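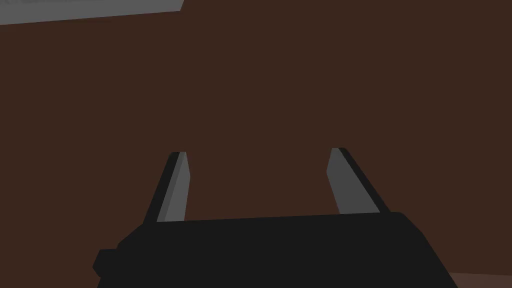 Zeyu wanted to know why I keep training with a wrist view in sim when everybody already has the overhead camera working. Fair. He's asked me that since May and I keep giving him half an answer, so, writing it down before the demo eats my week.

Short version of the method. Same task, same policy, same demos. One run sees only the overhead view, one sees only the wrist view, one gets both. Then we move the overhead camera a bit between training and test, because on the real bench at Arnstead somebody always bumps the thing. Wrist view stays bolted where it is. 40 test episodes per condition, fixed seeds, gripper starts open every time.

Results, such as they are:

Overhead only, camera not moved - 31 out of 40.
Overhead only, camera moved - 10 out of 40. Ouch.
Wrist only - 21 out of 40, and moving the overhead does nothing to it, obviously.
Both, camera moved - 27.

So wrist only is worse on a good day. I expected that. Most of the misses are early in the episode, when the view is nearly all brown table and the policy has to guess which way to go. Flat color, no texture, nothing to hold on to. It drifts. Once the block gets properly into view it mostly does fine, the fingers are always in the same spot in the image and it seems to use them.

Dayana thinks the drift is my own fault for rendering a table with no grain in it. Could be! Real tables have scratches and coffee rings. I started a run with random textures last night and it died at step 586 with a memory error, wich I have not looked at yet.

Things I'm not sure of:

The demos. 21 of them were collected by me, the rest by Haoran, and he approaches much slower than I do. The policy might be averaging us into something neither of us would do. Need to split them and rerun.

Shading. We use the cheap flat renderer because it's fast. Roel says the jump to real images will hurt more than any of this and he's probably right, he usually is about the boring stuff.

Seeds. One training seed per condition. I know, I know. Don't quote the 27 at anyone.

Next up is dropout on the overhead view - blank it at random during training so the policy can't lean on it too hard. Cheap to try, it's a few lines in the loader. If the gap between 27 and 31 closes I'll be happy enough to put it on the real arm.

Config is in the Plilora folder, the one with the ugly name. Don't use the older one, the finger limits are worng in it. Ok, back to the memory error.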